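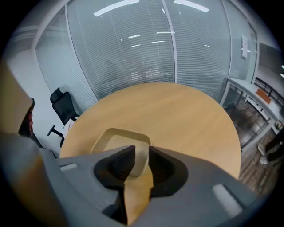 I got to Clamcombe a little after ten in the morning, when the Plikel open day had already filled the hallway, and Chae-won Heo waved me straight past the coffee. "You want to see the table," she said. I did want to see the table!

Heo runs the manipulation group at Plikel, and she has been working on robot hands for 13 years. For most of that time, she told me, her days went to writing rules: how far to open, when to close, what to do if the thing slid. Now her group spends much of its time with gripper tools held in a person's own hands, doing small everyday jobs over and over, and the recordings go to teach a robot arm the same jobs.

"I used to spend a month on one motion," she said. "Then a student picked up the hand-held tools and did the motion in front of me in four seconds, and I thought, well, there's my month."

The task for the visitors was a tray on a round table. It sounds like nothing, and I said so (politely, I hope). Heo laughed and told me to come back after I'd tried it.

"A tray is wonderful," she said. "It's shallow, it has a thin rim, and you have two fingers on each side to work with. Your own hand would slide under it or pinch it and you'd never think about it. With the grippers you have to decide. Do you take the rim? Do you push it first? Which side goes first? All of that is what we want to learn from people."

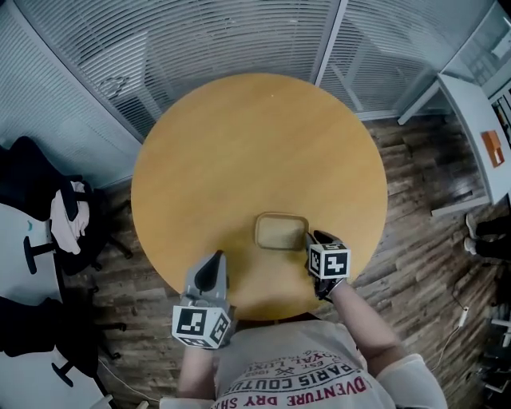

I asked what the square black-and-white patterns were for, the ones on the white cubes. Danica Vávra, who looks after the recording setup, took that one. The patterns let a camera work out where each gripper is and which way it's tilted, she said, and a cube has the advantage of several faces, so you can turn your wrist quite a lot before the camera loses you.

"People hold them so differently," Vávra said. "Some keep their elbows in, as if they're carving a turkey. Some stand way back. I love it. If everyone did it my way, we'd have a robot that only knows my way, and I'm left-handed and impatient."

There were over 50 sign-ups for the day, from high school students to a retired machinist, Ľubomír Gajdoš, who stayed for most of the morning and had strong views about the shape of the fingers. He wanted a flatter tip. Heo wrote it down.

"He's right, too," she told me later. "Or he's right for trays. Then somebody asks you to pick up a pen."

When my turn came I was terrible, and I had a great time. What surprised me was how fast my attention shrank down to the ends of those fingers. I forgot the people behind the glass, I forgot my notebook, and at one point I noticed I was holding my breath. The rim was the part I kept misjudging. I came in too high, then too wide, and Vávra told me cheerfully not to fix my mistakes too neatly.

"The recoveries are gold," she said. "Please keep messing up."

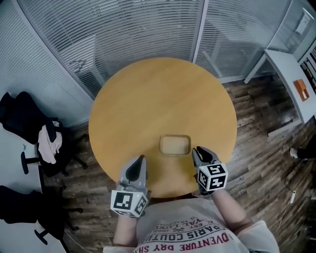
## "Boring is the hard part"

We sat down afterward and I asked Heo whether it ever gets dull, watching the same tray all day.

"The tray, yes. The people, no," she said. She keeps a count for the whole project, and before the doors opened it stood at 699 recorded tries. She was hoping the visitors would push it well past that. "I'd like a bigger number, sure. But I'd like more kinds of people in it even more. Tall people, kids, people whose hands shake a bit. Homes are full of those people."

I wanted to know how close this is to a robot that could clear my kitchen table. Heo made a face.

"Your kitchen table has mail on it," she said. "And crumbs, and a glass too close to the edge. I can show you an arm that handles a tray on a good day. I get excited about that, and I think I'm allowed to, but I won't tell you it does your dishes."

She does think the gap is closing. The thing she's happiest about is how quickly the group can try a new job now. Someone brings in an object at lunch, the recordings start in the afternoon, and by the next week they know whether the idea was any good. Often it isn't. Next on her list is a jar with a screw lid, where one gripper has to hold still while the other turns.

"Holding still!" she said. "You have no idea how bad people are at holding still."

The next open day at Clamcombe is planned for November. Gajdoš has already put his name down, and he has asked if he can bring his own fingertips.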